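Biltach reports results from cloth-handling study on two-armed robots

Training method uses the robot's own head camera and asks for fewer demonstrations per garment

January — Biltach, the robotics research company, has published results from a study of how a two-armed, two-legged robot can learn to pick up crumpled clothing and put it into an open container. The method, called Midik, was trained on 828 demonstrations and reached the same success rate as the company's earlier system, Esum, which needed over three times that number.

Clothing remains one of the harder things for a robot to handle. A cup or a box keeps its shape when it is touched. A shirt dropped on a bed can lie in any number of ways, and its edges, sleeves and hems are often hidden inside the pile. Systems that look for a known outline tend to fail when there is no outline to find.

Midik does not try to work out the full shape of a garment before moving. It picks out a small number of places where the cloth could be held, ranks them, and reaches for the best one with whichever hand is closer. If the hold is poor, the ranking is done again from the new view.
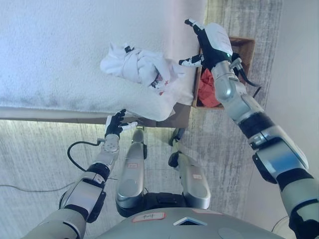
All of the training material was recorded from the robot's point of view, so the arms and hands are nearly always present in the picture. Earlier work at Biltach masked them out. The new study leaves them in, and the authors report that this made the largest single difference to the results. With the hands masked, the robot often closed its fingers short of the cloth.

"We had spent a long time cleaning the arms out of the data," said Jabari Wanyama, who led the study. "When we stopped doing that, the reaching got better within the first training run. The robot needs to see where its hands are in relation to the fabric, in the same way that we do."

The trials covered household tasks at bed and table height. White clothing on a white surface was included on purpose, as low contrast had been a known weakness of Esum. The container was also varied between trials, and could already have clothes in it at the start.

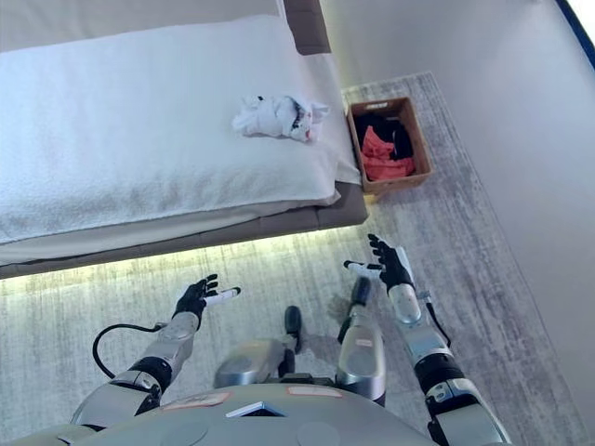

Each trial was limited to 60 seconds. A trial counted as a success only if the whole garment ended up inside the container, with no sleeve or hem left over the side. Garments dropped on the floor counted as failures even when the robot later picked them up.

The study also sets out where the method falls short. Thick fabrics caused few problems, but thin, slippery ones were often dropped on the way to the container. Midik also struggled when two garments of the same colour lay on top of each other, and would usually lift both — the authors count this as a failure too. Folding was not part of the work.

Training was carried out with Mushi, Biltach's in-house software for recording and replaying demonstrations. An operator can mark a recording as good, poor or unusable as soon as it ends, and poor recordings are kept for use as negative examples.

"The poor ones turned out to be worth having," said Wanyama. "A missed grasp tells the system quite a lot about where the edge of the cloth was."

Biltach will release 800 of the demonstrations to university groups for non-commercial research, together with the scoring rules used in the trials. The remaining recordings will be held back as a test set. The next stage of the work will look at sorting garments by colour before they are put away.

Research groups wishing to request the recordings should write to the Biltach press office, giving the name of their institution and a short outline of the intended use.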